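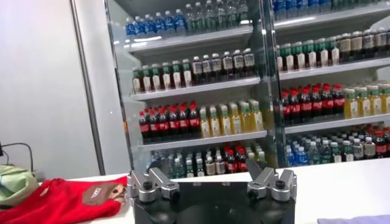 White countertop with a red cloth at the left

Removing a pale ring from a white laminate countertop
Posted in Home Maintenance, Kitchens and Surfaces

Posted by Skultthorpe Residents Desk

Our building provides a shared kitchen on the ground floor, and the counters were replaced last September with a white laminate. A yellowish ring has since appeared near the kettle, nearly the width of a saucer. Dish soap and warm water have had no effect. A resident has suggested bleach, and another has suggested a melamine sponge. The installer's care sheet was not kept. We would like to know which method is least likely to damage the finish, and whether the mark is a stain or a burn. The kitchen is used daily from 6 a.m., so any treatment that requires the counter to be closed would need to be done overnight.

3 replies

Posted by Karras Surface Care

The first step is to determine whether the mark lies on the surface or within it. Draw a fingernail lightly across the edge of the ring. If a ridge can be felt, the mark is likely mineral scale from the kettle, and white vinegar diluted with an equal amount of water will usually soften it. Apply with a cloth, wait five minutes, and rinse well. Do not allow vinegar to stand along the seams.

If the surface is smooth, tea or coffee is the more probable cause. Mix baking soda and water to a thin paste, spread it over the ring, and cover it with a damp paper towel for 25 minutes. Wipe it away without scrubbing. The treatment may be repeated the following night. Baking soda is mildly abrasive, and repeated rubbing will leave a dull patch that is more noticeable than the original stain.

A scorch mark will not respond to either method. Scorched laminate is generally brown at the center and may show slight blistering. In that case the options are a patch, a replacement section, or a permanent trivet placed over the area.

We advise against undiluted bleach on any laminate. Melamine sponges should be reserved for matte finishes, and then only after a test in a corner behind an appliance.

Posted by zorero_housing

vinegar. worked on ours

Posted by Jetia Tenants Office

The previous recommendations are sound, although vinegar should not be used if the counter turns out to be solid stone or a stone composite. Please confirm the material before proceeding. The underside of the front edge will normally show a brown particle core if it is laminate.

Colored cloths should also be kept off the counter while it is damp. We traced a pink stain in our own kitchen to a new dish towel left overnight – rubbing alcohol on a cotton pad removed most of it, and the remainder faded over the following weeks. New towels are now washed twice before they are put out.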